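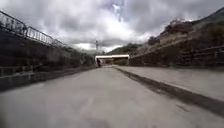 Gokeck Adds Walled Walkways to Illa Navigation Training Set

KOLHOLM, December - Gokeck today released the second part of Illa, its collection of driving examples for small outdoor robots that learn to steer from camera views. The new part covers long paved routes between high walls, including stretches that lead up to and under low bridges.

The release contains 1593 recorded runs made over 4 months. Each run pairs the camera view with the steering and speed commands an operator gave at that moment. A learning system trained on the set picks up how a person keeps to the middle of a path, slows before a dark opening and corrects after drifting toward a curb.

"Our first part was mostly parks and sidewalks, and models trained on it did poorly between walls," said Giuliana Chávez, who leads data collection at Gokeck. "Satellite positioning is weak there, and the surface looks the same for a long way. We needed more examples of people driving those routes well, and also of people getting back on line after a bad start."

To get the second kind, operators began 400 of the runs off center or at an angle to the path. Runs were collected under clear and overcast skies. Soft and blurred views were kept in the set, as a robot on the job will meet them too.

Muñoz, which builds delivery carts, has tested the new part with its own steering model. "We trained once with it and once without," said Hernán Cusi, an engineer at Muñoz. "With it, the cart needed far fewer takeovers near underpasses. It still hesitates at the exit when the light changes fast, and we have asked for more of those."

Eighteen routes are included. Gokeck will keep three more private for testing - results on those will be posted with the next update.

Research groups can request Illa at no charge through the Gokeck data office. Commercial users need a license.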